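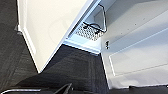
Plikevier 手臂的第二阶段装配与调试工作，自四月开始，至本文成稿时已基本完成。本阶段的主要任务，是使手臂能够在贴近地面的高度工作，并在末端到达箱体开口附近时保持稳定的姿态。白色箱体放置于深灰色短绒地毯之上，开口内部光线明亮，后壁为一块带密集小圆孔的浅灰色金属网板，一根黑色细线自上方垂下，在网板前弯成钩形。对于末端视觉而言，上述条件较为不利：白色面板之间的接缝极浅，深色夹指与深色地毯之间缺乏对比，而网板前的黑线轮廓清晰，又处于夹指可能经过的区域。本文就有关情况作一整理，供日后查阅，并供从事同类家庭制作的读者参考。

一、项目沿革

Plikevier 为本人自制的单臂移动装置，第一阶段在家中书房完成，第二阶段的机械加工部分移至 Clestlow 共享工坊进行，调试仍在家中开展。第一阶段的工作内容，包括底座、立柱、肩部与肘部关节的制作，已于去年的几篇文章中陆续说明，本文不再重复。

第一阶段结束时，手臂可以完成桌面高度的抓取动作，但在低处工作时存在明显缺陷。肩部转轴位置偏高，手臂向下伸展时肘部接近极限角度，末端轻微抖动，且难以从水平方向接近目标。本人曾试图以调整轨迹的方式加以弥补，效果有限。经与 Tamara Chornovol 商议，决定对立柱进行改造，将肩部安装位置下移 300 毫米，并重新布置线缆。

Tamara Chornovol 承担了立柱新连接板的绘图工作。图纸前后修改多次，第一稿的孔位与原有型材的槽口不相吻合，系本人提供的测量数据有误所致，在此一并更正：第一阶段文章中所附立柱外形尺寸，以本次修订后的图纸为准。

二、机械部分

（一）立柱与连接板

新连接板以铝板加工，在 Clestlow 的小型铣床上完成。加工前应将板材两面的保护膜除去，本人第一次加工时保留了底面保护膜，装夹后板面略有倾斜，孔口出现毛刺，该件作废，现用作工具架的垫板。

连接板以 M4 螺钉固定于立柱槽内。装配时先将全部螺钉旋入而不拧紧，待肩部组件就位、用直角尺校正之后，再按对角次序逐步紧固。最初几次装配未遵循此次序，肩部转轴向左偏斜，手臂伸直后末端偏移十分明显。重新装配后，偏移已降至可通过标定消除的程度。

肩部下移之后，手臂重心随之降低，底座的稳定性有所改善。与此同时，肘部在某些姿态下会与底座前缘相碰。现已在控制程序中加入姿态限制，并将底座前缘的方角锉成圆角。圆角部分手工完成，外观不甚整齐，对使用没有影响。

（二）夹爪

夹爪沿用第一阶段的结构，夹指重新制作。新夹指为黑色，端部收尖，用意在于减小进入狭窄部位时所需的空间。夹指后方的银白色横杆予以保留，横杆上缘为光滑金属面，容易产生高光，在某些光照条件下干扰曝光。本人曾用胶带覆盖横杆，数日后胶带边缘翘起，遂予撤除，改为在程序中将画面左下角的相应区域排除在测光范围以外。

夹指端部目前没有加装软垫。尖端接触白色光滑面板时存在留下划痕的风险，故现阶段规定，末端与面板之间应保持安全间隙，凡需接触的动作均以慢速执行。软垫的材料尚在比较之中。Uliana Palamarchuk 建议采用硅胶套管，切取短段后套于尖端。本人试装一次，套管在夹指闭合时向后滑移，需要在夹指上另开浅槽，此项工作列入下一阶段。

（三）线缆

手臂内部线缆的布置，为本阶段耗时最长的一项工作。原线缆沿立柱外侧敷设，肩部下移后余量过大，形成松弛的线环，手臂转动时屡次挂住底座螺钉头。经反复试装，现采用如下走向：自底座控制盒引出后，进入立柱内侧槽道，在肩部下方留一段活动余量，再经上臂内侧引至腕部。活动余量以手臂处于两个极限姿态时均不绷紧为准。

腕部一段最为棘手。腕部摄像头线缆较细，插头处不耐弯折，第一次布线后画面时有中断。初期本人误判为程序问题，用去两个晚上检查驱动与缓冲设置，未见异常。后由 Uliana Palamarchuk 用手轻轻拨动插头，画面随即中断，原因遂告明确。现于插头后方加装固定夹，使弯折部位移至距插头稍远的线缆段上。

三、视觉部分

（一）边缘识别

低处作业的首要问题，在于确定开口的位置和方向。手臂自上方斜向接近时，箱体各边在画面中均呈倾斜状态，自右上向左下延伸。第一阶段所用的程序假定主要边缘接近水平或竖直，该假定在桌面上尚可成立，在当前姿态下完全失效。初次试验中，程序将左侧面板的斜边认作地毯的边界，给出的目标点落在地毯上。

修改后的程序首先对画面中的长直线进行归类，求出占多数的方向，再将画面旋转至该方向，然后进行后续判断。开口下缘有一道略带蓝色的亮边，与地毯相接处明暗差别显著，适合作为首要参照。以该亮边为基准之后，方向判断的结果趋于稳定。

白色面板本身可资利用的特征较少。左侧面板中部有一个极淡的圆形痕迹，肉眼尚需留意方能分辨，程序有时能够检出，有时不能，因而不得作为定位依据。右侧面板下部的矩形凹框边缘受光较好，可作为辅助参照。右侧面板靠近开口处的黑色小扣件，轮廓紧凑，对比强烈，现用于校验：若按亮边推算所得的扣件位置与实际检出位置相差过大，则判定本次识别无效，手臂停止前进并退回待命姿态。

（二）网板与细线

网板上的密集圆孔给特征匹配造成了较大困难。圆孔彼此相同，排列规则，匹配程序极易错配至相邻的孔，由此得出的位移看似合理，数值却相差一个或数个孔距。本人先后尝试提高匹配阈值、缩小搜索范围等办法，均不能彻底解决。目前的处理方式是将网板整体视为一个灰色区域，只取其外廓，不使用孔的位置。此举损失了一部分精度，但错误结果明显减少。

黑色细线的处理遵循从严原则。细线所在区域整体划为禁入区，禁入区向外扩展一定余量，夹指不得进入。有意见认为余量过大，使可用空间所剩无几。本人认为，在夹指尖端未加软垫、腕部力反馈尚未标定的情况下，维持现有余量较为稳妥，待上述两项工作完成后再行调整。

（三）曝光

开口内部与地毯之间亮度悬殊。以开口内部为准测光，地毯与夹指几乎混为一片黑色；以地毯为准测光，则网板的孔与白色后壁难以区分。现采用交替曝光的方式，一帧取亮部，一帧取暗部，分别处理后合并结果。该方式要求手臂在两帧之间移动甚微，故仅在末端减速阶段启用。

夹指的位置不依靠画面判断，直接由关节角度推算。夹指距镜头很近，成像略有模糊，边缘定位的误差偏大，且深色夹指叠在深色地毯之上，程序难以划分二者界线。由关节角度推算的前提，是各关节零位准确。为此，每次开机后应执行零位校准，校准未完成时，程序拒绝进入低处作业模式。

四、控制程序

控制程序本阶段重新整理，主文件现为 1057 行，旧有的调试代码已经清除。程序仍以 Onyshchenko 为名，该名称自第一个版本沿用至今，不作变更。模块划分如下：底层负责关节驱动与限位，中层负责姿态规划，上层负责视觉与任务流程。视觉模块与任务流程目前仍写在同一文件内，二者关系过于紧密，修改一处往往牵动另一处，此为已知的不足。

姿态规划部分新增低处作业模式。在该模式下，末端最高速度限制为每秒 100 毫米，进入减速阶段后进一步降低。速度限制写于底层，上层程序不能绕过。此前限制写于上层，一次修改任务流程时被误删，手臂以常速下行，夹指触及地毯后由急停开关停止，未造成损坏。该次事件之后，凡涉及安全的参数一律移入底层，修改时须另行记录。

急停开关原装于底座后方，蹲下操作夹爪时不易触及，现已改装到一条延长线上，置于操作者手边。延长线接头加装了锁紧环，防止意外脱落。断开时手臂按急停处理，此项功能已经验证。

记录功能亦有调整。每次试验自动保存关节角度、识别结果和画面，文件名采用时间与序号。原先只保存识别失败的画面，后来发现部分识别成功的结果同样存在偏差，缺少原始画面便无从核对，故改为全部保存。存储空间占用随之上升，旧记录定期转存至移动硬盘。

五、试验情况

9月12日进行了一次较为完整的试验，Tamara Chornovol 与 Uliana Palamarchuk 均到场协助。试验内容为手臂自待命姿态出发，下行至箱体开口前方，保持姿态，然后退回。试验不要求夹指进入开口，亦不进行抓取。

试验前段较为顺利，识别与校验结果一致。中段出现数次识别无效，手臂均按规定退回。检查记录后发现，其时窗外光线变化，右侧面板上出现反光，将凹框边缘的一部分掩盖。拉上窗帘后，情况好转。依靠拉窗帘解决问题不宜作为长久办法，反光的处理已列为待办事项。

试验后段，手臂在保持姿态时出现缓慢下沉，幅度甚小，但在记录曲线上清晰可见。初步分析为肩部电机温度升高后保持力下降。肩部下移后，手臂在低处作业时更接近水平伸展，肩部负担较第一阶段为重，此点在改造之初估计不足。Tamara Chornovol 提出加装平衡弹簧，并已画出草图。本人倾向于先行尝试降低手臂自重，上臂护罩的壁厚尚有削减余地。两种方案并不冲突，但弹簧方案需要重新加工肩部支座，工作量较大，拟视减重效果再作决定。

六、费用与器材

本阶段支出主要用于铝材、线缆和工坊使用费。肩部轴承向 Skolinora 订购，到货较预期为迟，期间以旧轴承代替，旧轴承间隙偏大，该段时间内取得的标定数据已全部作废。日后订购轴承，应在拆卸旧件之前完成，免致工作中断。

共享工坊的铣床需要预约，高峰时段往往难以约到。有意在 Clestlow 加工同类零件的读者，宜将全部图纸备齐后一次加工完毕。本人因图纸修改，往返次数超过 4 次，其中至少一次仅为扩大两个孔。

七、后续工作

下一阶段的工作，按次序安排如下。

上臂护罩减重，并重新测量肩部电机温升。

夹指开槽，试装硅胶套管，确认闭合时不发生滑移。

标定腕部力反馈，据此重新核定细线周围的禁入余量。

视觉模块与任务流程分离，改写为两个文件，接口另行说明。

处理右侧面板反光，先行试验偏振片，所需支架由本人打印。

立柱连接板图纸的修订版已经整理完毕，尚缺一处倒角标注，补齐后将与螺钉清单一并附于下一篇文章之后。此前来信索取图纸的读者，请以修订版为准，旧版图纸中的孔距不可使用。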